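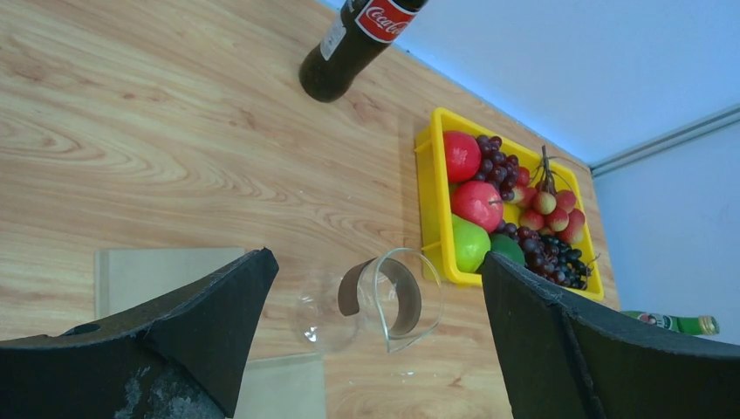 Sunday Coffee Table, June Edition

I'm writing this on 2 June 2019 with a cup next to me, and if the paragraphs wander a little, blame the second pot! For anyone new, the coffee corner is our little get-together in Cosville. We started it 13 months ago with one kettle and a bag of beans from Kurian (the medium roast, still my favorite), and the mailing list is up to 69 people now, which makes me laugh every time I send out the reminder.

The rules haven't changed. Somebody brews, somebody brings fruit, and if you don't drink coffee you can have a Coke. Tùng Trịnh is firmly on the Coke side and has been trying to convert me all spring. Not happening, Tùng!

Fruit and a cold-drinks option

I love a bright yellow basket. Put red and green fruit in it and you barely need to decorate, and it looks so cheerful on wood. Apples are my standby because they'll sit out all morning and still be fine in a lunch bag on Monday. Keep the fruit toward the back of the table so there's elbow room up front for pouring (I learned that one with a full pot in my hand).

The pour-over

I get more mail about this part than anything else. It's a plain cone setup: paper filter on top, clear glass underneath so you can watch the level come up. 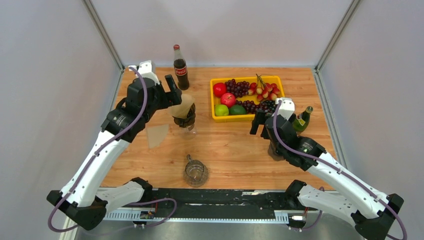 My own recipe is a heaping eight spoons for a full pot, water just off the boil, and a good slow pour in circles. Elango Amin pours much faster than I do and his cup is always a touch sharper, kind of lemony, and a few of you like it better. Fine! Come early and you can have his. We've both gone back to the Plernau beans for June, so expect something a bit chocolatey.

Paper filters

Such a humble thing, and I have so many opinions. Fold the seam over before you open the cone or it'll buckle on you. I rinse mine with hot water first, then dump the water out, and the papery taste goes with it. The natural tan kind from Dekel has been my pick lately, and I like the color next to all that honey-brown wood. 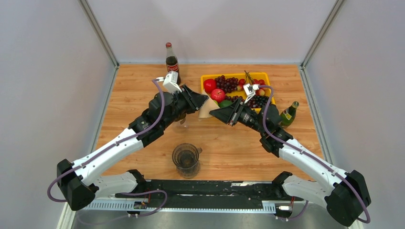
A thin beige sheet over the table, June.

Next time I'm bringing pears. If you've got a spare kettle, bring it along, and please write your name on the bottom!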